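Saturday, 13 March 2021, and I am spending it on a tablecloth. A thread.

**1/** Tutilcombe Community Hall is having its autumn supper and I put my hand up for linen. I thought linen meant folding napkins. Linen means stains.

**2/** There are 49 cloths in the cupboard. The catalogue from Hulamard calls the colour "white", which was possibly true when they arrived. I'd now call it weak tea with ambitions.

**3/** Cecilia Ametepe reckons you can hide anything on a tablecloth with a well-placed bowl. I have been to supper at Cecilia's and I believe her.

**4/** So, one cloth, one small white bowl, and the brown stuff that gets into every weave we own.

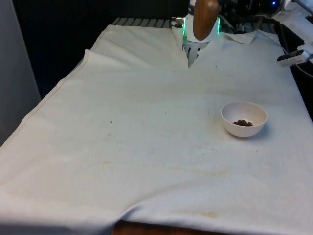
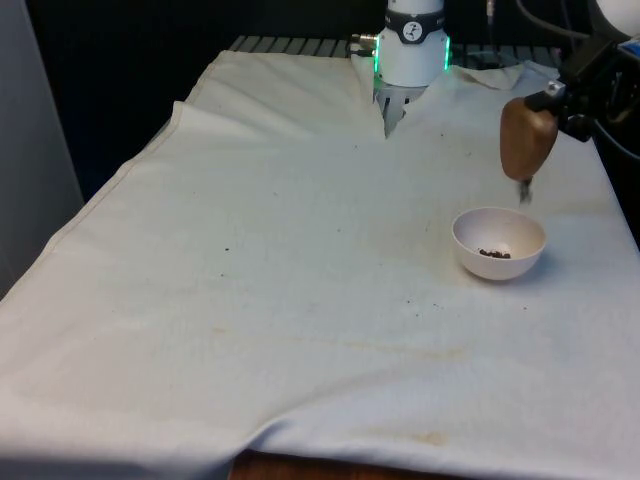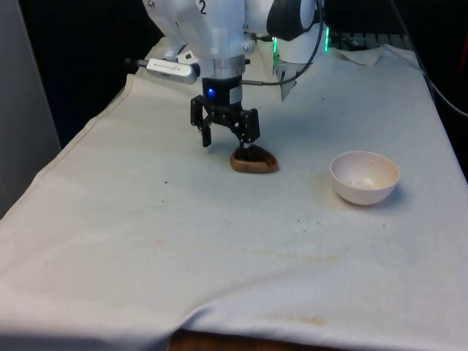 *Tutilcombe Hall Supper Club - Linen and Tables*

**5/** Yes, those are wrinkles. I own an iron. We've agreed to see other people.

**6/** The bowl in the first one has a small heap of something dark brown at the bottom. Parveen Talukder says coffee grounds. Tuncay Kozan says potting mix. They have been at it in the group chat since breakfast and neither will be tasting it.

**7/** What bothers me more is the yellowish blotch near the front, right where the cloth bends over the edge of the table. Front and centre. Whoever sits there will spend three courses thinking they did it.

**8/** Tried turning a different cloth around so its stain faced the wall. It had one on the other side as well. Symmetry, I suppose.

**9/** The little brown oval thing in the third one: I say dish, Tuncay says half a nut shell. Either way it's got a hollow in it, so by Monday someone will have put olive pits there.

**10/** Things people have told me to use on old marks: bicarb, lemon, sunshine, Prullport soaker, a different tablecloth. Afroza Munasinghe suggested that last one and I've moved her up the seating plan.

**11/** Seams are another matter. The hem down the left side sits up in a ridge, and if you stand a wine glass on a ridge you get stain number two. Glasses go in the middle, please. I'll be putting up a sign.

**12/** New cloths for the whole hall came in at $497. We have $21 in the linen tin, and a button.

**13/** Prasanna Thambiah has offered to dye the lot navy in his laundry tub. I've seen his tea towels, and also his laundry tub. Still thinking it over.

**14/** Soaking the first six tonight. If you've borrowed a cloth since Christmas, bring it back in whatever state it's in. I've stopped judging.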